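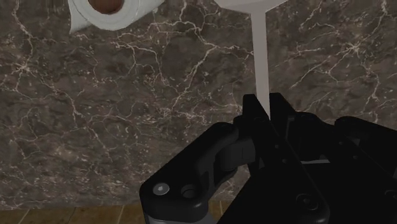 How a Robot Practices in a Pretend Room

Every January the Stetell workshop opens its doors for a morning so that school classes can see how robots learn to handle household things. The first stop on the visit has no robot arm that you can touch. It has a row of screens, and on each screen a robot is at work in a room that exists only inside a computer.

What is a simulation?

A simulation is a pretend version of something, worked out by a computer. A driving game is one kind. The computer keeps track of where the car is, how fast it is moving and what it bumps into, and then it draws the result.

A robot simulation works the same way, with more careful math. The computer stores the shape of every object in the room. It stores how heavy each object is and how slippery. When the pretend robot moves, the computer works out what each object would do next. It does this 200 times for every second of pretend time.

The drawing comes last. This step is called rendering. The computer works out how light would fall on each surface and gives every dot on the screen a color. Stone gets veins, and metal gets a shine. A robot that will use a camera in a real home needs to practice on pictures that look something like one.

Why is there a bathroom?

The program shown to visitors is named Bamanero. It can build kitchens, bedrooms, hallways and bathrooms. Bathrooms are good practice for several reasons. Many of the things in them are small, thin or round. Polished walls can reflect light in ways that confuse a camera. There is often not much space to move.

Bamanero has 137 rooms at present. The walls and floors can be swapped, so one room might have dark marble on Monday's list of tests and plain white tile on the next. The robot should learn that the wall does not matter and the object does.

How does a gripper hold a thin rod?

A gripper is the part at the end of a robot arm that does the holding. The kind used at Stetell has 2 fingers. They move toward each other and stop when they meet something solid.

Your own hand has five fingers and skin that can feel pressure, warmth and texture. A gripper with two fingers has much less to work with. To hold a thin rod, it has to do these things in order:

Find the rod in the camera picture.
Turn so that there is one finger on each side of it.
Move in without knocking it.
Close the fingers.
Check that they stopped before they touched each other.

The last step tells the robot whether it has caught anything. If the fingers close all the way, there is nothing between them, and the robot has to open up and try again.

How hard it squeezes also counts. The force that stops two surfaces from sliding past each other is called friction. A light squeeze gives little friction, and the rod can slip. A strong squeeze gives more, but it can bend or crack a weak object. In the simulation a cracked object costs nothing. The computer puts the room back the way it was and the next try begins.

How many tries does it take?

On the day of the visit, the screens showed a robot that had already made 2,000 practice tries. A real arm would need many days for that, with a person standing by to pick things up. Inside the computer, many copies of the same room can run at once.

Does pretend practice work in real life?

Partly. A simulation is never an exact match. Real rubber wears down, real joints have a little wobble, and real light changes when a cloud passes. Engineers call the difference the reality gap.

One way to deal with it is to make the practice uneven on purpose. Bamanero changes the weight of the object a little each time. It moves the lamp. It makes the floor lighter or darker. A robot that has met many small changes is less likely to fail when it meets a new one.

The second stop on the visit is the Agarwal Room, where a real arm repeats some of the same tasks on a bench – more slowly, and behind a clear safety screen. Visitors stand on the yellow line.

Try it at home

You need a pencil, a paper cup and a scarf. Stand the pencil in the cup. Using only your thumb and first finger, lift it straight up without moving the cup. Now tie the scarf over one eye and do it again. With one eye it is harder to judge how far away the pencil is. A robot with a single camera has the same problem.

Words to know

Friction: the force that slows or stops sliding.
Gripper: the holding part of a robot.
Render: to draw a picture by computer from stored shapes and light.
Simulation: a pretend version of something, worked out by a computer.

School visits start at the Zukberg entrance at 10 a.m. Bags stay in the cloakroom.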